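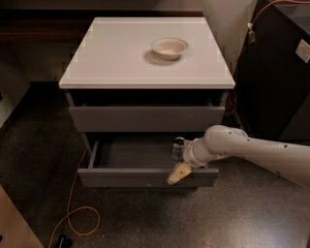

One reader wrote in after the last checklist to say that drawers left half open bother her more than drawers that stick, and could I please put closing first this time. Fair enough! So closing goes first.

Bedroom drawer check, small gray units with the white tops

1. Do the drawers shut all the way?
Push each front near the middle, then near one corner. Mine at home (an old Ilov) goes in fine from the middle and sulks if I push from the right. Comment: pass, but I want the runners wiped.

2. Only one drawer out at a time
I'm strict on this one. Small chests get front-heavy fast, and I've had a Prakham tip toward my shins with two drawers out and a pile of jeans in the lower one. Comment: close one before opening the next, every time.

3. Fronts and scuffs
Plain fronts with no handles pick up marks from fingers and shoes. A light scuff is fine by me, a chip with a sharp edge is a fail.

4. Things on top
A little bowl for keys or rings is okay, as long as it sits toward the back. No lamps on the edge, please.

5. Cords nearby
Extension cords shouldn't hang in the gap beside a drawer unit, where they can get pinched. Comment: tape or clip it up before Sunday. I keep saying this and I keep finding cords!
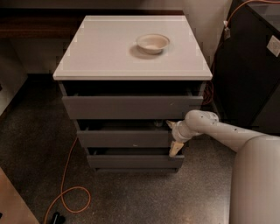 Do I need to anchor a chest this small to the wall? I would, if there are kids in the house or if the drawers hold anything heavy. The Nyaga strap I use took me 30 minutes to put up, and most of that was looking for the drill.

6. Runners and screws
Take each drawer right out, feel along the inside for loose screws, and tighten by hand. My Gemel needed 5 turned back in last January.

7. Load
I keep mine to up to 70 T-shirts across the whole thing, folded flat. Comment: socks can live somewhere else.

Next check in the spring, hallway shoe bench included.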